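Last updated: October

Student robot club takes on the messy bedroom at this year's Flostance Challenge

Students from the Trakent robotics club are through to the final of the Flostance Challenge, and they have got there by tidying up. The club entered the household round, in which a two-armed robot has to clear litter from the floor of a furnished room and put it in a bin bag.

The club has 13 members, most of whom had never programmed a robot before they joined. They meet every Sunday afternoon, and since the start of term they have given nearly all of that time to one job that most people do without thinking. A crisp packet on a carpet is light, shiny and a different shape each time it lands. A robot that can pick up a block all day long may still close its fingers on thin air when it meets one.

"We thought the arms would be the hard part, and we spent ages on them," the team said in its entry notes. "Then we put a wrapper on the carpet and realised we had to start again with how the fingers come down. We were so pleased the first time one stayed in the gripper that we forgot to save the settings!"

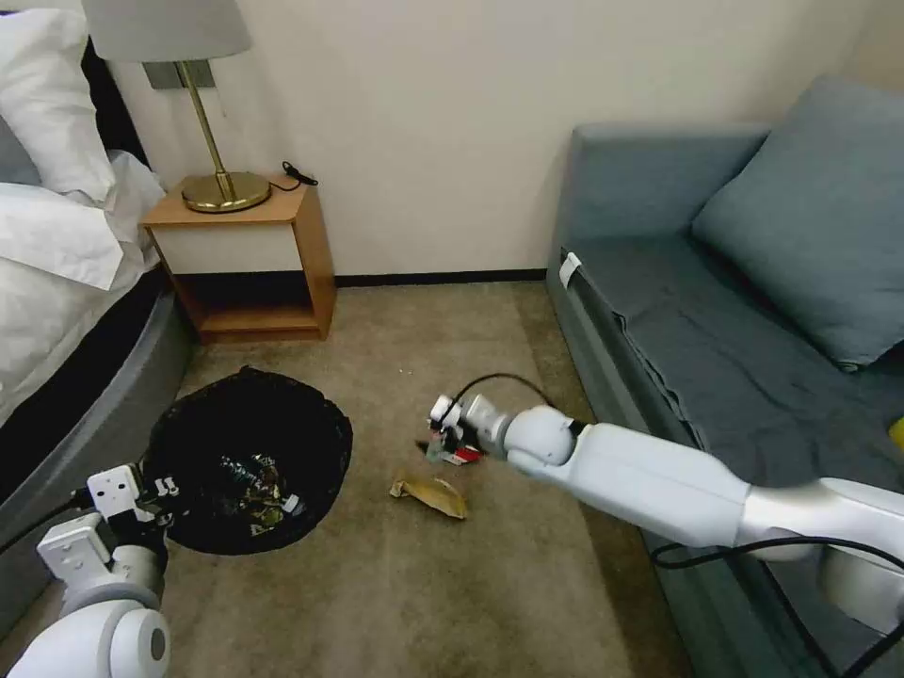

Under the rules, each team gets 36 minutes in the room, split into three attempts, and the best attempt counts. Points are given for every piece of litter that ends up in the bag. Points are lost for knocking the furniture, dragging the bag across the floor or dropping something that has already been picked up. Judges choose where the litter goes, so teams can't simply teach the robot a fixed list of moves.

The Trakent students control both arms by hand for their practice runs and then use the recordings to train the robot to work by itself. They take turns at the controls – everyone has a slightly different way of going in for a wrapper, and the club wanted the robot to learn from all of them. Other members label the recordings, look after the cables and keep the practice log, a very full notebook that will go on show at the final.

Paper has turned out to be a subject in itself. Wrappers can be pinched almost anywhere, but paper bags crumple, spring open and catch on the carpet, and the club has tried a good many ways of dealing with them. The current favourite is a slow approach from above with the fingers only just open. Another group of members would still like to go in from the side, and the argument is carried on cheerfully most weeks over tea.

The work has been supported by Stondix, which lent the club workshop space and tools, and by the Ruotsalainen Fund, which paid for spare gripper parts. Both have been invited to the final to see the robot in action.

Seven teams will take part in the final, which is open to families, schools and anyone who likes robots. Doors open at 10am and entry is free. Visitors will be able to talk to the students between rounds and try the hand controls for themselves on a practice table.

The club is also taking new members for next term. No experience is needed, and there is plenty to do for people who would sooner write, draw or mend things than code.

Notes to editors: The Flostance Challenge is a yearly contest for student robotics clubs. Interviews with the team can be arranged through the Flostance press desk.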